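Forum > Haushalt & Geld > Inflation, Preise, Statistik

Thema: Meine persönliche Inflationsrate, oder: Wer kauft eigentlich diesen Warenkorb?

Gridine
Ich führe seit Jahren Haushaltsbuch und habe mir im März den Spaß gemacht, meine Ausgaben mit der amtlichen Teuerungsrate zu vergleichen. Ergebnis: Im amtlichen Warenkorb wird offenbar ständig ein Fernseher gekauft, der immer besser und dadurch rechnerisch immer billiger wird. Bei mir steht seit Ewigkeiten derselbe. Dafür esse ich Butter. Viel Butter.
Monatsausgaben im Schnitt letztes Jahr: 2216 Euro, davon 900 Kaltmiete. Wie gewichtet ihr das, wenn ihr eure eigene Rate ausrechnet? Nehmt ihr die Miete mit rein?

Thibault Huet
Natürlich mit Miete. Ohne Miete kannst du auch gleich das Wetter messen und den Regen weglassen.

Volto
Kommt drauf an, was du wissen willst. Wenn deine Miete seit Jahren unverändert ist, drückt sie deine Rate gewaltig, und du wunderst dich, warum sich alles teurer anfühlt, als die Zahl am Ende sagt. Ich rechne beides, einmal mit und einmal ohne. Dann such ich mir je nach Laune aus, worüber ich mich aufrege.

Fuvness
Der amtliche Index ist geschönt, das weiß doch jeder. Allein die Qualitätsbereinigung! Mein neues Handy kostet mehr als das alte und soll trotzdem billiger geworden sein, weil die Kamera jetzt Mondkrater kann. Ich fotografiere Kassenzettel.

Lucienne Hervieu
@Fuvness: Geschönt ist ein großes Wort. Die Bereinigung wirkt in beide Richtungen. Wenn in der Schokoladentafel plötzlich weniger drin ist und der Preis gleich bleibt, wird das als Teuerung gerechnet. Darüber beschwert sich komischerweise keiner.

Fuvness
Doch, ich. Über die Schokolade beschwere ich mich täglich.

Quentin Tanguy
Zur Ausgangsfrage. Ich mache das mit 30 Positionen, die ich wirklich regelmäßig kaufe, und friere die Mengen für ein Jahr ein. Jeden Monat dieselbe Liste, dieselben Läden, möglichst dieselbe Packungsgröße. Aktionspreise zählen bei mir nur, wenn ich auch tatsächlich zugegriffen habe. Im Januar wird neu gewichtet, dann fliegt raus, was ich nicht mehr kaufe. Letztes Mal waren das die Druckerpatronen. Der Drucker durfte bleiben, als Ablage.

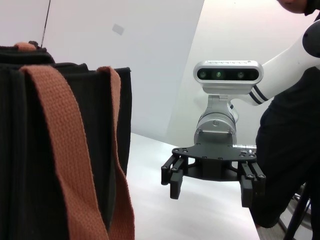

Der Haken ist die Verkettung. Wer die Liste ändert und dann einfach die alte Summe durch die neue teilt, misst den eigenen Geschmackswandel und nennt es Inflation. Also im Übergangsmonat beide Listen durchrechnen und die neue Reihe an die alte anhängen. Klingt nach Arbeit, dauert einen Abend.

Benoît Jacquet
Einen Abend. Mit wie viel Wein?

Quentin Tanguy
Wein ist Position 17.

Royer
Ich halte das mit den eingefrorenen Mengen für falsch. Kein Mensch kauft stur weiter Olivenöl, wenn es sich verteuert wie ein Neubau. Man nimmt halt Rapsöl. Mit festen Mengen überschätzt du deine Teuerung systematisch.

Hervé Langlois
Und wenn du das Ausweichen einrechnest, misst du, wie gut du dich ans Verzichten gewöhnt hast. Rapsöl auf Tomaten ist eine Wohlstandseinbuße, da lasse ich nicht mit mir reden.

Royer
Rapsöl auf Tomaten ist völlig in Ordnung.

Hervé Langlois
Damit ist deine fachliche Glaubwürdigkeit für mich dahin.

Gridine
Zurück zum Thema bitte, bevor hier Salate verglichen werden. Ich hab es jetzt nach der Methode Tanguy versucht. Nächstes Problem: die großen Brocken. Im November war die Autoreparatur dran, 3649 Euro auf einen Schlag. Nehme ich das rein, sieht der Monat aus wie eine Währungskrise.

Lucienne Hervieu
Du vermischst Ausgaben und Preise. Dass du die Reparatur bezahlt hast, macht sie ja nicht teurer als im Vorjahr. Für die Rate brauchst du, was dieselbe Reparatur ein Jahr früher gekostet hätte. Wenn du das nicht weißt, nimm einen festen Posten, den deine Werkstatt aushängt, Ölwechsel zum Beispiel, und lass den stellvertretend laufen. Das Gewicht verteilst du übers Jahr.

Volto
+1. Bei mir läuft der Friseur stellvertretend für sämtliche Dienstleistungen. Methodisch zweifelhaft, aber er hängt die Preise ins Fenster.

Fuvness
Und was kommt bei euch jetzt raus? Höher als amtlich, wetten?

Quentin Tanguy
Letztes Jahr knapp drunter. Das Jahr davor deutlich drüber. Mit Miete.

Fuvness
Dann kaufst du die falschen Sachen.

Gridine
Ich bin noch beim Eintippen der Kassenzettel. Weiß jemand, was „BIO AUFSTR. SORT.“ gewesen sein könnte? Davon habe ich anscheinend eine Menge gegessen.

Benoît Jacquet
Aufstrich, sortiert. Oder sortenrein. Kommt in die Gruppe Nahrungsmittel, auch wenn es nicht geschmeckt hat.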